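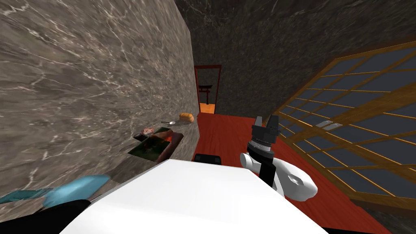
Eshun Home Group Questions "Ten-Year Shine" Claim for Murnova Floor Finish

Members asked to read the warranty before paying extra for a coating sold as maintenance-free

PRUNDHAM — The Eshun Home Group said in February that it has asked the makers of Murnova, a clear finish for indoor floors, to publish the testing behind a claim that the product keeps floors looking new for 10 years with no upkeep. The group has seen the brochure, the warranty and a two-page summary of results. It has not seen the test itself.

Murnova is sold through flooring dealers in Prundham and Fludutby as an add-on when a homeowner has a floor put in or refinished. The sales pitch is simple. Pay more now, skip the waxing and recoating later. The group says that may be a fair deal for some households, but the papers handed to buyers do not show it.

"A floor finish is a thin layer of something that people walk on," said Wilson Betancur, who handles product complaints for the group. "I have no trouble believing this is a decent one. I have a lot of trouble believing you can put a date on it when you don't know who lives in the house."

The brochure says 94 percent of owners were satisfied with their floors. The summary does not give the number of owners who were asked, how long they had lived with the finish, or what other answers they could choose from. It does say the survey was taken "following installation." A survey taken the week after the job would tell a buyer whether the crew was polite and whether the floor looked nice when they left. It would say very little about year six.

The scratch results raise the same kind of question. The summary says Murnova did better than "a standard finish" but leaves out which finish, how many coats of it were used and how long it was left to harden. Oil-based and water-based finishes wear differently, and a fresh coat of either is easier to mark than one that has had time to cure. The group asked for those details in writing. The reply thanked the group for its interest and included another copy of the brochure.

What the warranty covers

The warranty runs 14 pages, and the group suggests that buyers start at the back, where the exclusions are. It covers peeling and "wear-through," meaning the finish has to be gone down to the bare floor before a claim can be made. Dullness is not covered. Neither are scratches, dents, fading from sunlight, pet damage, chair marks, standing water or the use of any cleaner that is not on the approved list.

Most people who are unhappy with an old floor are unhappy about dullness and scratches. A floor can look tired for years before any spot wears down to bare wood. Under the terms as written, that floor would still count as protected.

There is also an inspection fee of $50, paid by the owner when a claim is filed. It is returned if the claim is approved. Approved claims are settled with replacement product. Labor, moving furniture and a place to stay while the floor dries are left to the owner. Anyone who has had a floor recoated knows that the can is the cheap part.

Coverage ends when the house is sold. The brochure, on its second page, calls the finish "a selling point for your home."

The "no upkeep" claim

The care sheet that comes with the warranty asks owners to sweep or dust mop every day in busy rooms, wipe up spills right away, put felt pads under furniture legs and check them often, keep mats at outside doors, and damp mop with an approved cleaner. It is good advice for nearly any hard floor with nearly any finish on it. It is also upkeep.

The group pointed out that a floor treated this way tends to hold up well no matter what was put on top. Grit does most of the damage in hallways and kitchens. It gets tracked in on shoes and works like sandpaper. A household that sweeps every day has already taken care of much of the problem that Murnova is supposed to solve.

"If you follow the sheet, I think your floor will look fine," Betancur said. "I'd like somebody to show me it would look any worse with the regular stuff and the same broom."

Before signing

The group is not telling members to avoid the product. It suggests that anyone who is offered it ask the dealer for a separate price with and without Murnova, including labor. Some quotes seen by the group folded the two together, so the buyer could not tell what the upgrade cost.

Buyers should also ask to see a floor that was finished several years ago, in a home with people living in it. A sample board in a showroom has never had a dog on it. Ask whether the finish can be spot repaired, and whether a different product will stick to it later on. Some hard coatings have to be sanded off before anything else can go down, and a homeowner may want to know that before the first coat is dry.

Keep the receipt, the care sheet and the labels from any cleaners used. The warranty asks for all of them. The group would rather see a warranty that did not.

The Eshun Home Group says it will share the full test results with members if they are released, whatever they show. As of this release, no date has been offered.

About the Eshun Home Group

The Eshun Home Group is a membership organization for homeowners and renters in the Prundham and Fludutby area. It does not sell or endorse flooring products and takes no payment from manufacturers or dealers.

Media contact: Wilson Betancur, Eshun Home Group, Prundham

Comments (4)

oakandash
We got the pitch for this in Fludutby. Asked for the price without it and the guy had to go call someone. Went with plain water-based poly, two extra coats, very happy so far.

Marlene T.
I have Murnova in my kitchen, going on three years. It looks good. I do sweep a lot though so maybe that proves your point. I don't think it's a scam, just oversold.

hallway_dad
Does the cleaner list include plain water? Serious question. My warranty (different brand) got turned down over vinegar.

oakandash
@hallway_dad no idea, but get it in writing from the dealer before you mop with anything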